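Ploreck Household Contents List, version 2
Data card
Last revised July 13, 2022

Summary

Ploreck is a table of short written descriptions of household goods, taken from contents lists prepared for home insurance, moving and estate work. It holds 3000 item rows drawn from 651 lists. Each row gives the item as the list's author wrote it, a cleaned form of the same text, a category and the room named in the list. The table is meant for testing search, spelling correction and category assignment on everyday wording. It contains text only.

Source

The lists were supplied by two firms, Calloway and Grulari, under an agreement that permits release of item text once personal details are removed. Lists from the town of Minham make up the largest share and were the first to be processed. Names, street addresses, policy numbers and serial numbers were deleted before the rows were split. Engraved text quoted in a list was replaced with the token ENGR.

Item wording varies a great deal between authors. Small valuables are the least consistent group. The same object may be entered as "bangle," "bracelet, thin" or "silver, misc.," and several pieces are often joined in a single line.

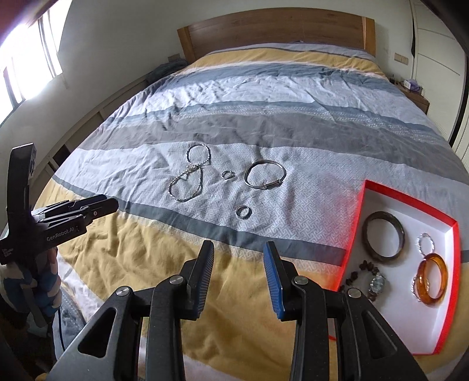

One user of version 1 objected that joined lines should never have been split, as the list's author had valued them together and the split rows carry no value of their own. The objection was accepted in part. Version 2 keeps the split rows and adds a field, group_id, that ties them back to the original line. The value is stored once, on the first row of the group.

Fields

row_id: integer, stable between versions
list_id: integer, one per source list
group_id: integer, blank if the line was not split
text_raw: item text as written
text_clean: item text after spelling and case repair
category: one of the codes in categories.csv
room: as written, lower case, may be blank
value: whole dollars, may be blank

Labeling

Categories were assigned by hand from text_clean, without sight of the goods. Where the text did not settle the category, the row was coded UNK. A second labeler repeated the work on 200 rows. Disagreements were kept in a separate file, recheck.csv, and the first label was left in place.
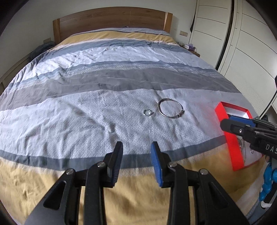
Material words were not used to assign a category. A row reading "silver ring" is coded JEWEL on the word "ring" alone, and "silver, small" is coded UNK. This rule lowers coverage but keeps tableware and jewelry from being mixed on the strength of a metal. Plating marks and purity stamps, where given, remain in text_raw and are not parsed.

Known problems

The room field is unreliable for items that were moved before listing. "Bedroom" is overused in the Calloway lists, apparently as a default.

Values were entered by the list's author and have not been checked. Do not use them for pricing.

A batch loaded in April has doubled spaces in text_raw. The text_clean field is not affected.

Related items
Ploreck category codes
Changes from version 1
Minham lists: processing notes
Grulari supply agreement, short form
Reporting an error in a row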